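4. 행사 기록 등록과 연표 편집

이 장에서는 Arnix 사료 관리 프로그램에 대관식, 즉위식, 서임식 등 의례 행사의 기록을 등록하고 연표로 편집하는 절차를 설명한다. 3장의 기본 설정(저장소 지정, 사용자 권한)을 마친 상태를 전제로 한다. 화면 구성은 2020년 9월 30일 배포판을 기준으로 한다.

4.1 새 행사 항목 만들기

1. 상단 메뉴에서 [기록] > [새 행사]를 선택한다.
2. [행사명] 칸에 명칭을 입력한다. 원어 명칭과 번역 명칭이 모두 있으면 원어를 먼저 적고 번역은 [이칭] 칸에 넣는다.
3. [행사 유형]을 지정한다. 유형을 지정하지 않은 항목은 연표에 표시되지 않는다.
4. [장소]를 입력한다. 장소 사전에 등록된 지명은 두 글자 이상 입력하면 후보가 나타난다.
5. [저장]을 누른다. 항목 번호가 자동으로 부여되며, 한 번 부여된 번호는 변경할 수 없다.

참고: 행사명은 최대 200자까지 입력할 수 있다. 초과분은 저장할 때 잘리며 별도의 경고가 표시되지 않는다.

4.2 날짜와 역법 지정

날짜는 원사료에 적힌 그대로 입력하고 역법을 따로 지정한다. 사용자가 미리 환산한 값을 넣으면 이후의 환산 결과가 모두 어긋난다.

1. [날짜] 탭을 연다.
2. [원표기] 칸에 사료의 날짜를 옮겨 적는다. 재위 연차로만 적힌 경우에도 그대로 입력한다.
3. [역법]에서 율리우스력, 그레고리력, 음력, 재위 연차 중 하나를 고른다.
4. 재위 연차를 고른 경우 [기산일]을 반드시 입력한다. 즉위일과 대관일 중 어느 쪽을 기준으로 하는지에 따라 연도가 달라진다.
5. [연초 기준]을 확인한다. 기본값은 1월 1일이다. 3월 25일을 한 해의 시작으로 삼은 문서라면 [성모영보 대축일]로 바꾼다.
6. [환산]을 눌러 결과를 검토한 다음 저장한다.

주의: 연도만 알려진 항목에 임의의 월일을 넣지 않는다. 월과 일은 빈칸으로 두고 [정밀도]를 ‘연’으로 설정한다. 예를 들어 1447년에 작성되었다는 사실만 확인된 의전 문서라면 연도 칸에 1447을 넣고 나머지는 비운다.
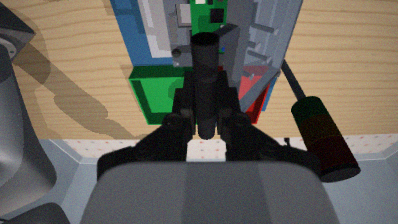
날짜가 둘 이상 전하는 경우에는 [이설 추가]를 눌러 각 날짜를 별도의 행으로 입력한다. 연표에는 [대표] 표시가 있는 행만 나타나고, 나머지 행은 상세 화면에서 확인할 수 있다. 대표 행을 지정하지 않으면 가장 먼저 입력한 행이 사용된다.

4.3 참석자 명단 가져오기

참석자 명단은 CSV 파일로 일괄 등록할 수 있다. 문자 인코딩은 UTF-8이어야 한다.

1. [참석자] 탭에서 [가져오기]를 누르고 파일을 선택한다.
2. 열 대응표에서 성명, 작위, 역할, 출전 열을 각각 연결한다. 성명과 출전은 필수 항목이다.
3. [미리보기]에서 오류 행을 확인한다. 오류 행은 붉은색으로 표시된다.
4. [동명이인 검사]를 실행한다. 작위가 같고 성명 표기만 다른 인물은 자동으로 합쳐지지 않으므로 직접 판단하여 병합한다.
5. [등록]을 누른다.

참고: 파일 하나에 둘 수 있는 열은 최대 32개이다. 설치본에 포함된 Wullcombe 견본 명단은 23개 열로 되어 있으며, 열 대응을 연습하는 데 쓸 수 있다.

주의: 병합은 취소할 수 없다. 병합하기 전에 [내보내기]로 기존 명단을 저장해 둔다.

4.4 출전 연결

모든 행사 항목에는 출전이 하나 이상 있어야 한다. 출전이 없는 항목은 ‘미검증’ 상태로 남으며 공개용 연표에서 제외된다.

1. [출전] 탭에서 [문헌 검색]을 누른다.
2. 문헌을 선택하고 권차와 면수를 입력한다. 필사본은 면수 대신 장수를 적고 앞면은 r, 뒷면은 v로 구분한다.
3. [신뢰도]를 지정한다. 행사 당시의 기록은 A, 동시대인의 회고는 B, 후대의 편찬물은 C로 한다.
4. 출전끼리 내용이 어긋나면 [비고]에 차이를 적는다. 원문 인용은 따옴표로 묶고 번역문과 행을 나눈다.

신문 기사를 출전으로 쓸 때는 발행일과 행사일을 혼동하지 않도록 한다. 발행일은 [문헌 정보]에, 행사일은 [날짜] 탭에 입력한다. Liepiņa 분류표를 사용하는 기관은 [설정] > [분류]에서 해당 표를 먼저 불러온 뒤 출전을 연결해야 한다. 순서가 바뀌면 이미 연결한 출전의 분류 기호가 비게 되며, 이때는 [분류 재적용]을 실행한다.

4.5 연표 생성

1. [보기] > [연표]를 선택한다.
2. 시작 연도와 끝 연도를 입력한다.
3. [표시 역법]을 고른다. 원표기를 함께 나타내려면 [원표기 병기]를 선택한다.
4. [생성]을 누른다.
5. 결과를 확인한 뒤 [내보내기]에서 파일 형식을 고른다.

정밀도가 ‘연’인 항목은 해당 연도의 맨 끝에 배치된다. 이 순서를 바꾸려면 [배치] 값을 ‘연초’로 변경한다.

주의: Drarnarura 형식으로 내보낸 파일에는 이설 날짜가 포함되지 않는다. 이설까지 보존해야 하는 경우에는 전체 백업을 사용한다. 백업 절차는 7장을 참조한다.

이 장의 작성 및 개정 담당: Garnet Cormier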